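Filed under: Bench notes | 1 min read

Tuesday, June 21, 2022. Head camera comparison, Cunen against Flotivside. Exposure fixed on both, 200 frames each.

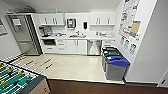
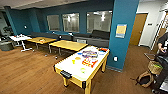

Cunen keeps better colour but drops frames once the arm controller is polling. Flotivside holds its rate — slower to start. Bin lids are good colour targets: black, green, blue. Aba Opoku wants the gripper run repeated on Cunen.

We use cookies to remember your settings. Accept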